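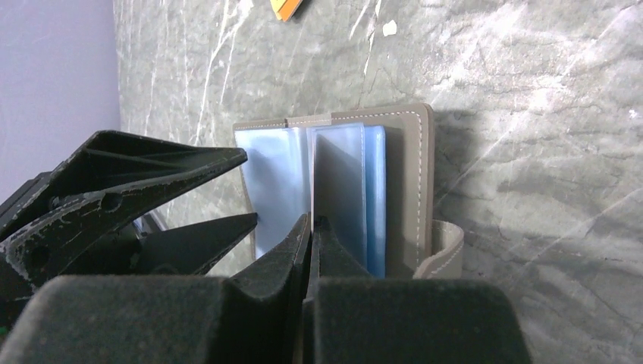 Taupe leather card holder with light blue plastic sleeves, standing open on its edge.

Leather Care > Small Goods > Card Holders

How to Clean and Reorganize a Book-Style Card Holder

By Ayantu Nigatu
February 25, 2024
1,347 shares | 88 comments

A book-style card holder has a leather cover and a stack of plastic sleeves that turn like pages. It holds more than a slim wallet, and it gets dirty in places a slim wallet doesn't have. Lint settles at the bottom of the sleeves, the plastic clouds up, and the leather darkens where your thumb goes. Cleaning one takes half an hour plus drying time.

What you need

Two soft cotton cloths
A small bowl of lukewarm water
Mild dish soap
A dry, soft toothbrush
Cotton swabs
Leather conditioner, neutral color (I use Janico, but any cream made for smooth leather will do)

Step 1: Empty it

Take every card out. If a card is stuck, don't pull it by the corner. Slide a piece of stiff paper between the card and the plastic, work it down to the bottom, and then ease the card up. Receipts that have been in a sleeve for a long time sometimes leave ink on the plastic. Leave that for step 3.

Step 2: Stand it on edge

Open the holder slightly and stand it upright on a hard, flat surface such as a counter or a stone tabletop. The sleeves will fan out by themselves and you can get the brush between them. Brush down toward the open ends so the dust falls out. Pay attention to the spine, where the sleeves are joined. Crumbs collect there.

If the holder won't stand, open it a little wider. A very soft cover may need a book on either side.

Step 3: Clean the sleeves

Put one drop of soap in the bowl. Dip a cloth, wring it until it no longer drips, and wipe each sleeve front and back. Use a damp swab for the inside. Follow with the dry cloth.

Do not use rubbing alcohol or nail polish remover on the sleeves. Either one can leave plastic cloudy or stiff. Old ink marks may not come out all the way.

Step 4: Clean the leather

Wipe the cover with the same damp cloth, in straight strokes, the whole panel at once. Spot cleaning leaves rings on light colors like taupe and tan. Go along the stitching with the dry toothbrush first. Pale thread shows dirt before the leather does, and wet dirt gets pushed into the holes.

Step 5: Dry and condition

Stand the holder open again and leave it for two hours, away from heaters and direct sun. Then put a pea-sized amount of conditioner on a cloth and rub it into the outside only. Keep it off the plastic. Wait 20 minutes and buff.

Step 6: Put the cards back

One card to a sleeve, two at most. Cards you use every day go in front, then insurance and ID, then store cards. Take out anything expired — I had a Kolis points card in mine that ran out last May. Close the cover when you're done. If it springs open, there is still too much in it.

How often

Twice a year is enough for the full cleaning. Brush out the sleeves whenever you notice lint.

2,951 views

Search this site
Enter keyword
Go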